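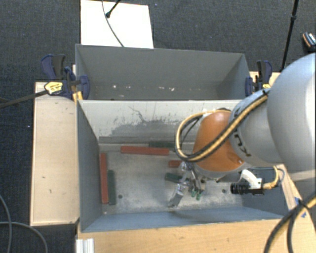

Vesela wrote back to my April post to say I was wrong about the bus, and that the 79 still stops at Ollgate if you ring early enough. I tried it on 16th June and she was right. The driver let me off by the old feed store, and from there it was a flat walk along the canal to Ren.

I paid 2 dollars for the fare and the same again for coffee. The path is paved as far as the lock, then gravel. Bring water, as the fountain at the lock is shut off.

Coming back I took the 402, a slower ride with more seats. Next time I want to start from Custier and walk the other way.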